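Ellton Pain Support
@elltonpain

1/9 Our new handbook, Living With Long-Term Pain, is published today, 07/11/2024. It was written by Nerys Trevor, a physiotherapist, with Leonilde Sampaio, who has had fibromyalgia since her twenties. A short thread on what it contains and how to obtain it.
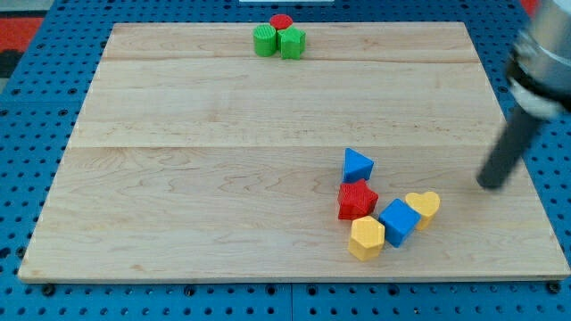
2/9 Who it is for
Adults who have had pain for longer than three months, and the people who live with them. Readers do not need a firm diagnosis. Many of those who helped us with the draft were still waiting for one.

3/9 What it covers
The handbook runs to 203 pages. The opening chapters deal with how pain persists after an injury has healed. Later chapters cover sleep, pacing, medicines, work and talking to family. The chapter on flare-ups may be read on its own.

4/9 What it does not do
It does not promise a cure or recommend any supplement, device or private clinic. Please do not stop or change a prescribed medicine on the strength of anything you read in it. Speak to your GP or pharmacist first.

5/9 From the introduction, by Leonilde Sampaio: "I had a drawer full of leaflets, and most of them told me to stay positive. I wanted to know how to get through a supermarket."

6/9 The draft was read by 96 members between June and the end of summer. Their comments led us to shorten the section on exercise and to add a page on travelling by coach and train. We are grateful to all of them.

7/9 Formats
Paperback, large print and audio. The audio edition is read by Nerys Trevor and is divided into short tracks, most of them under 10 minutes. A Welsh translation is being prepared and will be announced on this account.

8/9 How to obtain a copy
Members may request one free copy by post. We have set aside 80 further copies for GP surgeries and libraries in the Ellton area, and practice managers should write to the office on headed paper.

9/9 Corrections and comments are welcome and will be considered for the second edition. Please send them to the office by post or email, giving the page number. We are unable to offer individual medical advice through this account.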